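Akby Teach Glove, Two Months In

Posted 2/11/18
Filed under: Teleoperation, Reviews

We bought the Akby glove to replace the joystick setup we had been using to teach pick-and-place. It cost us $1,389, with the wrist tracker included. The software license is separate and runs $200 a year per seat. I paid full price and Akby had no say in this review.

What you get is a right-hand glove, a tracker that straps to the back of the wrist, a foot pedal, and a USB receiver. You wear the glove, press the pedal, and the arm and hand follow you. Let go of the pedal and they hold position. Every session is saved as joint angles plus whatever cameras you have connected, and you can feed it to your own training code or to the Firanis package, which reads the files without conversion.

Setup

The manual says half an hour. The first time took me most of an afternoon, and the trouble was all on the network side. The glove software wants a fixed address for the arm controller and gives you a blank window if it doesn't find one. There is no error message. Once that was sorted, calibration was simple: flat hand, fist, then a pinch with each finger. I redo it at the start of every session. If you skip it, the thumb drifts outward over the course of an hour and you start missing pinches.

The medium glove fits me well. A coworker with small hands had slack at the fingertips and got poor readings from the little finger. Akby sells a small, but it is a separate purchase.

In use

Arm motion is good. There is a short delay that I stopped noticing after the first day. The scaling setting is worth learning early. At full scale my arm gets tired and the robot moves faster than I like near the table. I run it at 73 percent and leave it there.

Finger control is mixed. Wrapping the hand around something soft is easy, and most people can do it within a few tries. Flat, floppy things are harder. A snack bag lying on the table took me a long time, and what finally worked was coming in low from one end and pushing up a fold with the thumb. Wet wipes packs are a little better because they have some body to them. Small rigid items with handles, such as a milk pitcher, need a careful wrist angle, and the glove's wrist roll is its weakest reading.

There is no force feedback. You judge contact by eye. For a plush toy that doesn't matter much. For anything that dents, I would want it.

We work on a carpeted tabletop, and I recommend one. Things slide less when a finger bumps them, and that saves a lot of ruined recordings.
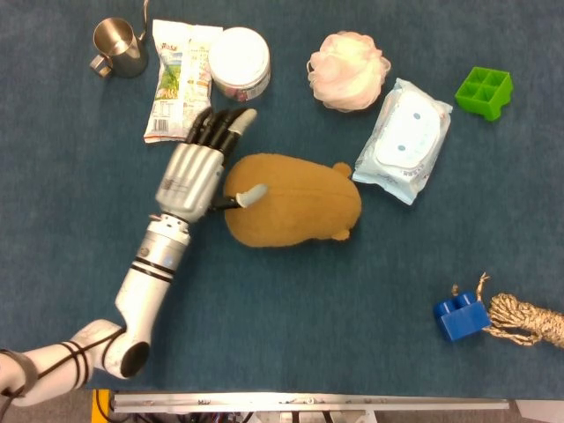 Thumb against the plush toy, with the other household items on the table.

Compared with the others

I used the Stadex handheld controller for most of last year. It is cheaper and tougher, and for a two-jaw gripper I would still choose it. It gives you one trigger, so with a multi-fingered hand you are stuck with preset grasps. The Rusu arm, where you move a small copy of the robot by hand, has the best wrist control of the three. It also takes up a whole bench and does nothing for the fingers.

Complaints

The pedal cable is too short. The strap on the tracker loosens and I have taped mine. Deleting a bad recording takes 2 confirmation screens, which gets old when you are making a lot of bad recordings. Battery life is fine for a morning but won't cover a full day, and the glove can't be used while charging.

Who should buy it

If your robot has a hand with separate fingers and you plan to record a lot of demonstrations, it is worth the money. If you have a simple gripper, get the Stadex. Four stars out of five. I would go higher with a longer cable and a better wrist reading.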